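# Romeo station: questions from operators and partner teams

Last updated Sep 4, 2021. Covers the two-arm table at Stondmont and the recordings made on it for the Zalwood manipulation set. If you work on the single-arm benches, the episode format is the same but most of the table rules don't apply to you.

## What counts as one episode?

One attempt at one task, from the moment both arms leave the rest pose until they are back in it. If you do the same task five times in a row, that is five episodes. Don't leave the recorder running between attempts and plan to cut it up later. The early January batch was done that way and splitting it took longer than recording it.

## How many do we have?

The current release has 2054 episodes. Of those, 1726 are marked as successes, 194 as failures with a recovery, and the rest as plain failures. We publish all three groups. If your training code only wants successes, filter on the outcome field.

## Why do you keep the failures?

A model trained only on clean runs tends to get stuck the first time something slips. Recoveries are the most useful of the lot. If you miss a grasp, open the fingers, back off and try again inside the same episode. Don't stop the recording unless something is about to get damaged.

Please don't fail on purpose. Staged mistakes look different from real ones, and we end up throwing them out.

## What goes on the table?

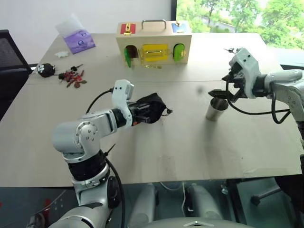

Each task sheet has an object list, and the list is split into targets and extras. Targets are the things the operator is told to handle. Extras are there so the model learns to ignore them, and they stay out for the whole session. A soft item like the black drawstring pouch is harder to grip the same way twice than a rigid one like the steel cup, so sheets that use a pouch ask for more repeats. The latch box goes near the back edge, centered, with its doors facing the arms. The purple packet and the pile of small pieces on the left can move a little between episodes, but keep them out of the path of the left elbow.

## Do objects have to start in the same place every time?

No. Move the targets by a hand's width or so between episodes, and turn them. Reset the latch box to the state given on the sheet before you start, since "open the yellow door" is a bad label for an episode where the door was open already.

## Can I use both arms at once?

Yes, if the task calls for it. Holding the box with one arm while the other works a latch is fine. What we don't want is one arm waving around while it waits. Park it open and still, above the table, and leave it there until you need it.

## What should I write in the instruction field?

One short sentence in everyday words, written before you record. "Put the pouch in front of the box" is good. "Pouch task 3" is not. Name objects by what they look like and skip the brand or part number. If what you did ended up different from what you wrote, edit the sentence to match what happened and tick the box marked "changed after recording".

## How long should an episode be?

As long as it takes. We set a hard stop at 222 seconds, and most tasks finish well before it. If you hit the stop more than twice on the same sheet, send it back to Robles and we'll split the task into smaller ones. Latch tasks are the usual problem.

Don't rush to save time. Fast, jerky motion is hard to learn from and the wrist joints don't like it either. Slow is all right. Stopping dead for several seconds while you think is less so - decide on the next move before you begin the approach.

## What do I check before each session?

1. Both arms move freely through the rest pose and back.
2. The fingers on each gripper close fully and open fully.
3. The clocks on both arms and the cameras agree. The recorder shows a yellow bar if they don't.
4. The cables at the wrists have enough slack for a full turn and aren't caught on an object. Look at them again with an arm reaching toward the latch box, where a loop can come down close to the front panels.

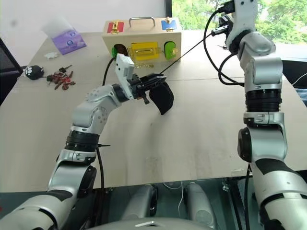 5. The task sheet number is entered, along with your operator code.

## The view of the target is blocked by an arm. Do I redo the episode?

Usually not. Some blocking is normal on this table, and the model has to cope with it. Redo it only if the target is hidden from the main camera for the whole attempt.

## Can my team add its own objects?

Yes. Send a list to Robles first, with sizes and weights. No glass, no liquids, and nothing with an edge that could cut a cable. New objects get a trial sheet of ten episodes before they go into a regular one.

## Where does the data end up?

Raw recordings stay on the Romeo server until they pass review, then move to the Zalwood archive. Review covers the outcome label, the instruction sentence and the time sync. Rejected episodes are kept in a separate folder with the reason attached, and operators can ask for a second look.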